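Règles de bonne pratique pour la navigation intérieure en simulation — fiche du jeu Prerkance 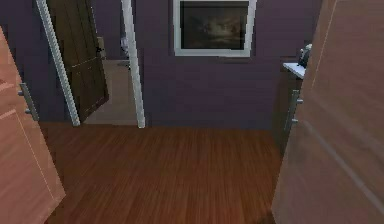

Crédit : Brundard, image de synthèse, jeu Prerkance. Reproduction autorisée avec mention de la source.

Version du 7 janvier

Objet

La présente fiche fixe les règles applicables à la production, à l'annotation et à la diffusion des séquences de navigation intérieure du jeu Prerkance. Elle s'adresse aux équipes qui évaluent des politiques de déplacement pour robots mobiles en environnement domestique simulé. Elle annule et remplace la note provisoire d'avril.

Contenu

Le jeu comprend 172 séquences réparties entre 40 logements simulés. Toutes les vues sont rendues à hauteur de capteur, sans retouche ultérieure. Les logements associent des pièces de passage, des pièces d'eau et des pièces de vie, reliées par des portes battantes. L'image placée en tête de fiche montre un cas courant : un passage entre deux panneaux de bois clair, puis une seconde porte, brun foncé, ouverte au fond sur une pièce attenante.

Règles relatives aux portes et aux seuils

R1. Une porte ouverte est traitée comme un obstacle sur toute la surface de son vantail. La poignée fait partie du volume d'encombrement, y compris lorsqu'elle dépasse du chant.

R2. L'état d'une porte est annoté pour chaque vue (ouverte, entrouverte, fermée). L'annotateur ne déduit pas cet état des vues voisines.

R3. Un changement de revêtement au sol, par exemple d'un parquet brun-rouge à un sol beige, est signalé comme seuil. Il ne vaut pas à lui seul limite de pièce.

R4. Les reflets sur les sols brillants ne sont jamais annotés comme obstacles ni comme ouvertures.

Règles relatives aux objets

R5. Un objet partiellement masqué reçoit une étiquette générique lorsque sa nature reste incertaine. La mention « appareil sanitaire, type indéterminé » est admise ; le choix arbitraire entre lavabo et cuvette ne l'est pas.

R6. Les tableaux et autres éléments muraux sont exclus de la carte d'occupation, mais conservés comme repères visuels.

R7. Les surfaces proches du capteur, même floues, sont annotées. Leur suppression fausse le calcul des distances minimales.

Contrôle

Chaque séquence est relue par 2 annotateurs travaillant séparément. Tout désaccord est transmis à l'équipe Zukow, qui tranche et consigne sa décision dans le journal de version. La relecture d'une séquence demande environ 8 minutes.

Limites d'emploi

Les résultats obtenus sur ce jeu ne constituent pas une preuve de sécurité pour un robot évoluant en présence de personnes. Les lots Hirose — distribués séparément — suivent une autre convention d'étiquetage et ne doivent pas être fusionnés avec le présent jeu sans conversion préalable.

Signalement

Les erreurs d'annotation sont à signaler à Brundard en indiquant le numéro de séquence, la vue et la règle concernée.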